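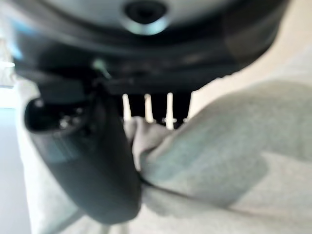
A fold of pale cloth at the gripper finger, seen from the wrist.

Good Habits for Cloth Handling – Gallery

Welcome to the cloth page! Soft goods are my favorite thing to see a robot work on, and they're where our house rules at Skemano get tested hardest. Polyxeni Sarantis and I rewrote those rules in September, and we've now got 1,036 logged picks made under the new version. The opening picture goes with rule 2, and I love how close in it gets – you can see the fold bunched up right beside the finger, with the rest of the fabric rising in a big soft mound to the right.

Rule 2 in full: take one fold, close slowly, and pause before lifting. Our closing speed limit for cloth is 80 millimeters per second. Callum Cruickshank argued for faster and may still get his way on the heavier fabrics, so watch this space.

A few more from the same sheet, for anyone setting up a bench of their own:

Wipe the finger pads before every batch. Lint builds up quicker than you'd think!

Check cables near the wrist for slack at both ends of travel, and do it with the power off.

Hands stay outside the marked line until the arm is parked and the operator has called "clear" out loud.

Log every drop, even the silly ones. We had 19 in the first batch and learned more from those than from all the good picks put together.

The full sheet is two pages and hangs next to the Dilia bench. Corrections are very welcome – send them to Flynn Prendergast, who keeps the master copy.

Page updated 27 November 2019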